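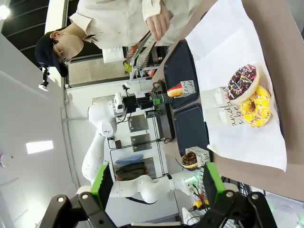

Re: Donut table for the Lundby open house

jilly34: I'd keep the two big ones together on the white paper, chocolate with sprinkles and the yellow one. They look great like that!

reijo_s: Pretty, sure, but I'd put them on the black trays. Glaze sticks to paper.

jilly34: Trays are for the red-orange one, I like it on its own.

tsangbakes: Who's bagging? Those small white bags won't fit a big donut without smearing the drizzle (ask me how I know).

reijo_s: Tongs, and go slow. Still voting trays.

jilly34: Fine, bring 11 more bags then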